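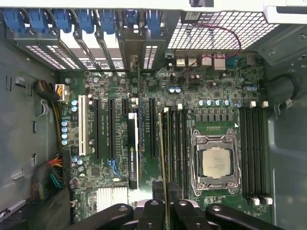
本报告研究Wiltex杯校际女子篮球赛中Clunach队的半场换防,也就是对方做掩护时两名防守队员交换各自盯防的人。我们想弄清楚换防之后的失分主要出在哪一步:是交换本身慢了,还是交换之后其他队员没有跟上。在讨论选题时,组里对“整体防守”这个词的理解差别很大,后来讨论了几次才说到一起。一台台式机箱侧放打开,后部有一排蓝色塑料卡扣,并排挨着,下面是一排金属的扩展槽挡板,每个卡扣对应自己的位置;人盯人防守的初始状态就类似这样,每人守自己的那一格。换防则要求格子和人的对应关系在很短时间内改掉,并且场上所有人都知道已经改了。报告后面把这种对应关系称为“归属”,把归属改变后没有人负责的进攻队员称为“空格”。

搜索 请输入关键词 搜索

Clunach队半场换防失分分析
课程项目报告

小组成员:玛尔塔·帕纳休克(Marta Panasiuk)、列夫·佩利片科(Lev Pylypenko)、乌利亚娜·多夫哈纽克(Uliana Dovhaniuk)
指导教师:罗斯季斯拉夫·德米特里夫(Rostyslav Dmytriv)

一、选题背景

Clunach队是我们学院的女子校队。球队上赛季以区域联防为主,今年换了教练,彼得罗·斯科里克(Petro Skoryk)接手以后改成人盯人,遇到掩护时除中锋以外一律换防。这个改动在训练里看起来没有问题,到了正式比赛就时好时坏。有的节里对手几乎得不到轻松的出手,有的节里连续被同一个战术打穿。

教练组自己的说法是沟通不够。队员的说法比较分散,有人认为是体能问题,有人认为是中锋不参与换防造成的,也有人认为规则本身没讲清楚,例如无球掩护到底换不换,练习时换过,比赛时又被要求不换。这些说法都有道理,但都没有记录可以对照。学校的比赛统计表只记得分、篮板、助攻、抢断、盖帽、失误和犯规,防守一侧能看到的只有结果,看不到过程。抢断多不等于防守好,有时抢断多是因为队员频繁离开自己的位置去赌传球。

所以我们决定自己做记录。项目的问题写成一句话是:Clunach队在半场换防之后丢的分,和换防过程中的哪一个环节关系最大。

我们没有打算评价某一个队员,也没有打算给出一套新的防守体系。记录表里队员只写位置,不写姓名和号码,这是开始记录之前和斯科里克教练商定的。

二、比赛与资料来源

分析对象是Wiltex杯小组阶段的4场比赛,对手里包括Costach队。比赛都在Nishad体育馆进行,使用同样的场地和同样的计时设备。小组阶段之后的比赛没有纳入,原因是后面有两名主力后卫因伤轮换,阵容变化太大,放在一起比较没有意义。

录像来自体育馆看台高处的固定机位,画面能覆盖整个半场,但看不清手部动作。有没有打手、有没有推人,从录像里基本判断不了,因此犯规一律按裁判的判罚记录,不另作判断。录像没有现场收音,队员之间喊了什么也听不到。这一点对结论影响较大,在第六部分还会提到。

我们从录像里挑出了123个防守回合。挑选条件如下:

对方已经进入半场阵地,不是快攻;
回合中至少出现一次掩护,持球或无球都算;
Clunach队场上采用人盯人,不是联防或者包夹;
回合有明确的结果,即出手、失误、犯规或24秒违例。

发边线球和底线球以后直接形成的进攻没有排除,但单独作了标记。底线球战术中的掩护位置和正常阵地战不同,而且防守方有一次重新站位的机会,合在一起看会让换防速度显得比真实情况快。

每节最后时段的回合也作了标记。那时进攻方常常控球等时间,掩护来得很晚,防守队员知道对方只剩一次机会,注意力比平时集中。佩利片科最初建议全部删去,讨论后还是保留,只在比较时分开列。

三、记录方法

记录由3个人分工完成。每个回合都由两个人各看一遍,互不交流,之后由第三个人对照。两人填写一致的直接采用,不一致的三个人一起重看录像再定。角色在各场之间轮换,避免某一个人一直当裁定者。

记录表的字段经过几次修改,最后固定为以下内容:掩护类型、掩护发生的区域、参与掩护的两名防守队员的位置、是否换防、换防是否同时完成、换防后有没有出现空格、空格出现在哪里、第三名防守队员有没有移动、出手前剩余的进攻时间段、回合结果。

其中最难填的是“是否同时完成”。起初的定义是两名防守队员在同一时刻面向新的盯防对象,可是固定机位离得远,面向哪里经常看不清。多夫哈纽克提出改看脚步,以两人是否都已经朝新对象迈出第一步为准。改了以后两个人填写的差别明显减少。凡是用旧定义填过的回合全部重填了一遍,这一步花的时间比预计长得多,几乎占去整个八月的后半段。

“空格”的定义也改过。最开始只要有一名进攻队员身边没有防守队员就算空格,结果发现弱侧底角的射手几乎每个回合都符合,因为协防队员本来就会往篮下收。后来改成:有一名进攻队员没有任何防守队员对她负责,并且在她接到球时没有防守队员正在向她移动。后半句很重要。正在往外补的防守队员说明归属是清楚的,只是距离远;没有人动,说明归属丢了。

进攻时间没有逐秒记录,只分成前段、中段和后段。录像里的计时牌在部分角度被遮挡,逐秒填写会出现大量猜测,分段以后影响不大。

出手质量按两档记录,即受干扰和不受干扰。曾经试过分得更细,但两个人之间的一致程度太低,放弃了。

四、球队的换防规则

为了判断队员做得对不对,先要知道规则是什么。我们请斯科里克教练讲过一次,又旁听了训练,整理如下。

后卫和前锋之间,持球掩护一律换。两名队员靠近时由后面的那名队员先喊,前面的队员听到后直接接持球人,不从掩护下方绕过。中锋不换,遇到中锋的对位人上来做掩护时,中锋先往前延误一步,再退回篮下,后卫从掩护上方挤过去。

无球掩护分两种。弱侧的无球掩护由后面的队员决定换还是不换,喊了就换,不喊就各跟各的。强侧靠近持球人的无球掩护不换。队员所说的“一会儿换一会儿不换”,指的主要就是这一条。训练时教练为了让队员熟悉交换动作,曾经要求强侧无球掩护也换,后来恢复了原来的要求,但并不是每个人都记得清恢复是从哪一次训练开始的。

换防后如果出现身高明显不合适的对位,由离篮下最近的弱侧队员负责顶替,把小个队员从低位换出来。这个动作队里叫“踢出”,需要第三名队员参与。它在规则里排在最后,练得也最少,一般放在训练快结束的时候,大家都比较累。

还有一条没有写下来但所有人都在执行的习惯:换防之后只要球传走,两名队员倾向于找机会换回原来的对位。教练不反对,也没有专门练过什么时候可以换回。

五、结果

先说交换本身。在记录的回合中,绝大多数持球掩护都按照规则完成了交换,而且两名队员迈步基本同时。交换不同步的回合里,失分比例比同步的回合高,但高得不多,远不足以解释全部的失分。不同步最常见的情形是掩护位置偏高,离三分线还有一段距离,前面的队员认为不必换,后面的队员已经出来了。这时两个人都在防持球人,掩护人顺下。

再看第三名队员。这是差别最大的一项。换防后第三名队员有移动的回合,对手多数以受干扰的出手结束,也有几次拖到24秒违例。第三名队员没有移动的回合,对手得到不受干扰出手的情况多出很多,得分位置集中在篮下和弱侧四十五度。按教练的规则,“踢出”应当由弱侧队员完成,而在出现错位的回合里,真正完成“踢出”的不到一半。
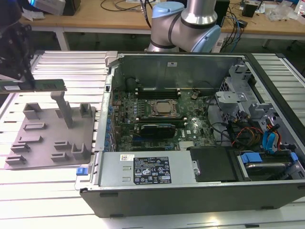
没有完成“踢出”的回合又可以分成两类。一类是弱侧队员动了,但低位的小个队员没有离开,结果两个人挤在篮下,外线出现空格。另一类是弱侧队员根本没有动,小个队员独自在低位顶着对方的大个。第一类的丢分多来自外线,第二类多来自篮下或者造成犯规。对Costach队的那场比赛里第二类特别集中,对手显然注意到了,后两节反复用同一侧的掩护去找错位,再把球吊进低位。

换回原对位的问题比我们预想的严重。换防完成、球传出以后,两名队员试图换回的回合并不少,其中一部分发生在球仍在同一侧的时候。此时进攻方只要再传一次,就能赶上两人交叉跑动的瞬间。按我们对空格的定义,阵地战中的空格有相当一部分出现在换回的过程中,第一次交换时反而少。换句话说,队员平时担心的那个动作做得还可以,没人专门练的那个动作出了问题。

掩护类型方面,强侧无球掩护是规则中不应该换的,但录像里换了的回合时有出现,而且常常只换一半,一名队员去接新对象,另一名队员仍跟着原来的人。这种情况几乎必然产生空格。它出现的次数不算多,却没有一场是完全没有的,说明不是某一场的偶然。

中锋参与的掩护,也就是不换防、由中锋延误的情况,总体上比换防稳定。队里原先有一种意见,认为中锋不换是防守漏洞的来源,从记录看没有支持这个意见的依据。中锋延误后退回慢了的情况有,多数由弱侧前锋补上了。中锋延误是赛季开始就练的,配合的人也比较固定。

进攻时间段方面,进攻后段的防守比前段和中段好。帕纳休克认为这可能只是因为后段的进攻方出手勉强,和防守关系不大。我们把每节末尾作过标记的回合分开再看,后段仍然好一些,但差距缩小了。单看一次进攻之内,中段是失分最多的时间段,常见的过程是第一次掩护被换掉,进攻方把球转到另一侧,再做第二次掩护,而防守队员还没有确定第一次换防之后自己跟谁。

底线球的回合单独看,换防同步程度最高,失分却不是最低。原因还是在第三名队员身上。底线球时弱侧队员往往背对另一侧的同伴,看不到错位已经出现。

六、讨论

从以上结果看,Clunach队换防后的失分和两名直接参与者的交换速度关系有限,和第三名队员以及之后的换回关系较大。把回合按环节排列,可以分成识别掩护、交换、第三人调整、归属确认几步,出问题较多的是后面两步。

“沟通不够”这个说法大体没有错,只是说得太笼统。持球掩护时喊的是换或不换,内容简单,对象明确,后面的人喊给前面的人。“踢出”时应该由谁喊、喊给谁,规则里没有写。训练时多数由教练在场边喊,比赛时体育馆里声音大,场边的提示传不到弱侧。我们旁听训练时留意过这一点,教练暂时不出声的那几次,“踢出”的完成情况和比赛里很接近。旁听次数少,也没有做正式记录,所以这里只作为观察写出来。

另一点是体能。队员把失误归到体能上,我们一开始也准备按节比较。比较以后发现末节确实差一些,但首节也不好,最好的是第二节。首节的问题可能和对手开场的战术准备有关,也可能和队员刚上场、对位还没熟悉有关,手上的资料分不清楚。仅用体能解释不通。

关于换回原对位,组内意见不完全一致。佩利片科主张规定换防后一律不换回,直到本回合结束。多夫哈纽克认为这样做对小个后卫不公平,也会让对手更容易利用错位,她倾向于规定只有球到了另一侧才可以换回。帕纳休克赞成后一种,但提醒说弱侧的判断又要增加一项,而弱侧恰恰是现在做得最差的地方。三个人讨论后没有形成统一建议,两种办法都写进了给教练的材料。

资料本身有几处不足。第一,没有声音,无法判断队员喊了没有,凡是涉及沟通的推断都是间接的。第二,固定机位对底角的覆盖不完整,球在近侧底角时,防守队员有时被看台栏杆挡住一部分,这些回合填写时不一致的比例偏高。第三,比赛数量少,对手的风格又不同,Costach队喜欢打低位,其他对手以外线为主,合并以后得出的比例不宜直接用来预测以后的比赛。第四,我们挑选的是有掩护的回合,没有掩护的阵地防守做得怎样,本报告回答不了。

德米特里夫老师在中期检查时问过,为什么不和上赛季的联防作比较。我们考虑过,但上赛季的录像是另一个机位拍的,而且联防没有“换防”这个动作,空格的定义也不能直接搬过去。如果以后有人接着做,可以先从不受干扰的出手比例比起,这一项对两种防守都适用。

七、给球队的建议

建议部分在提交报告之前已经口头讲给斯科里克教练,下面是整理后的文字。

把“踢出”的练习提前,放在训练前半段,并且让教练在练习时不出声,由低位的小个队员自己喊。低位队员最清楚错位有没有出现,由她发起比由弱侧队员自己观察要可靠。

强侧无球掩护不换这一条重新讲一遍,让所有人在同一次训练里听到。现在的问题主要是各人记住的版本不同,讲清楚就能减少一部分只换一半的情况。

对换回作出规定,哪一种都可以,但要有。规定之后至少用几次对抗训练来检验。检验时不用做完整记录,只记换回过程中有没有出现空格就够了,一个人在场边可以完成。

对手连续两次用同一侧掩护打成时,场上后卫可以示意改为不换。队里目前只有教练能改防守方式,等到暂停往往已经丢了几次。教练对这一条有保留,认为后卫场上的负担已经很重,我们把它留在报告里供参考。

八、分工与过程说明

帕纳休克负责与球队和体育馆联系、录像整理、第二和第四部分的撰写。佩利片科负责记录表的设计与汇总、第三和第五部分。多夫哈纽克负责定义的修订、一致性核对、第六和第七部分。全文由三人共同修改。

过程中有两件事耽误了进度。一件是前面说过的定义修改后的重填。另一件是有一场录像的文件名写错了节次,第二节和第三节对调,对照时发现两个人的时间段都对不上比分牌,才查出来。改正以后重新核对了所有场次,没有发现同样的错误。以后做类似的项目,建议拿到录像后先看每一段开头和结尾的比分,再开始填表。

还有一点经验是先试填。我们正式开始之前只试填了很短的一段,觉得定义够用,结果中途改了两次。试填应当至少覆盖一整场,并且要选对手掩护多的那一场。

记录表的空白样表和字段说明附在报告后面,录像因为涉及参赛队员,不随报告提交,需要查看的老师可以通过德米特里夫老师向Nishad体育馆申请。汇总表中各队员只以位置出现,后卫、前锋、中锋之外不再细分。

附:记录表字段说明(节选)

掩护类型:持球、强侧无球、弱侧无球。一个回合有多次掩护时逐次填写,另起一行,回合编号相同。

区域:以罚球线延长线为界分上下,以篮筐中线为界分左右。掩护正好在中线上的填“中”。

第三人:除参与掩护的两名防守队员以外,换防后第一个改变位置的防守队员。只转头不移动脚步的不算。

空格:见第三部分。进攻队员没有接到球的,也按同样标准判断,以球传向她或本应可以传向她时为准;两人意见不同的交第三人裁定,备注栏写明理由。

结果:出手(受干扰或不受干扰,进或不进)、失误、防守犯规、进攻犯规、24秒违例。进攻篮板后的再次出手不计入原回合,对方重新组织并且又做掩护的,按新回合填写。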